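**Puketti hand-held gripper tool – product page and rules for good use**

Last revised 2021-07-11. Please replace older printed copies.

The Puketti is a two-finger gripper that a person carries in the hand. It records how a task is done, so that a robot arm with the same fingers can learn it later. Altine sells it as a set to laboratories, training rooms and small workshops. Many of our customers asked us which rules apply to a tool that is not a robot but works next to one. For this reason the page has two parts: first what you receive, then how we ask you to work with it.

## What is in the set

- One gripper body with trigger handle
- Two black fingers, fitted and aligned at our bench
- One pair of spare fingers with screws
- Camera mount and cable, 2 meters
- Carrying case
- Printed copy of the rules from this page

The gripper has no motor. The fingers close by the force of your own hand, and they open again by a spring. Total weight with camera is 900 grams. Most people can hold it for a full session, but see the part about breaks.

## Which rules apply

A hand-held gripper without a drive is treated by us as a hand tool. The usual demands for industrial robots, such as fences, speed limits and protective stops, are written for machines that move by themselves. They begin to matter for you on the day when the recorded work is played back on an arm. From this day the arm, the fingers and the workpiece must be assessed together, and you cannot use our papers as a replacement for your own risk assessment.

We are often asked if we can deliver a certificate "for the complete application". We can't. We deliver a declaration for the tool, a drawing of the fingers and the list of materials. Your integrator should ask for these three papers before he begins, not after.

## Good practice before a session

1. Check that both fingers sit firmly. If you can move a finger sideways with your thumb, tighten its screws.
2. Wipe the finger faces with a dry cloth. For grease, use a little alcohol on the cloth.
3. Lead the camera cable over the forearm and fix it with the strap.
4. Take rings and loose bracelets off.
5. Clear the floor where you will step. The operator looks at the task and seldom at the feet.
6. Write the name of the operator and the number of the finger pair in the log.

Point 6 is the one most often forgotten. Sumeya Abdella from our support desk receives recordings every week in which the grip changes between two files, and without the finger number she can only guess if the fingers were exchanged.

## Choice of objects

Begin with things that weigh little and have edges you can reach from both sides. Large flat objects – panels, boards, trays – are allowed, but they need more care. Approach the edge slowly, with open fingers, and do not push the panel with a closed finger to turn it. A wide panel can also hide the background from the camera, so plan the path of the hand before you start.

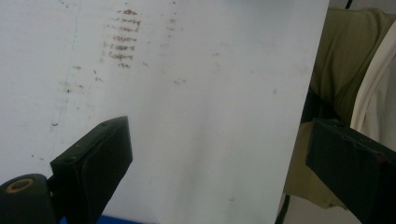
Do not clean or repair an object in the middle of a series. Marks, stains and scratches are part of what the camera has recorded, and if they disappear after half of the files, the series is not even anymore. Decide before the first file whether the object should be clean. If it must be exchanged, close the series and open a new one.

Keep people's faces, name badges and open screens out of the working area. When this is not possible, ask for written consent first and store it together with the files.

## Breaks and storage

We recommend a change of operator after 24 recordings. A tired hand closes later and harder, and this can be seen in the data. Store the tool with the fingers open, so the spring is not under load.

## Service

The hinge should be inspected after every 1,000 closings. Look for play, cracks and worn bushings. Fingers with light scuffs may stay in use. Fingers with a broken edge or a stripped screw hole must be taken out, also when they still grip well. Please don't file or glue them – a changed finger no longer agrees with our drawing, and the declaration is then not valid for it.

Spare fingers are ordered in pairs only. The left and the right finger are measured together, and mixing old with new gives a small angle at the closing point.

## Contact

Orders and spare parts: Yvonne Kershaw, Altine
Questions about declarations and drawings: Bahman Akbari
Technical support and logs: Sumeya Abdella

With spare part orders, please give the number that stands on the inner side of the handle.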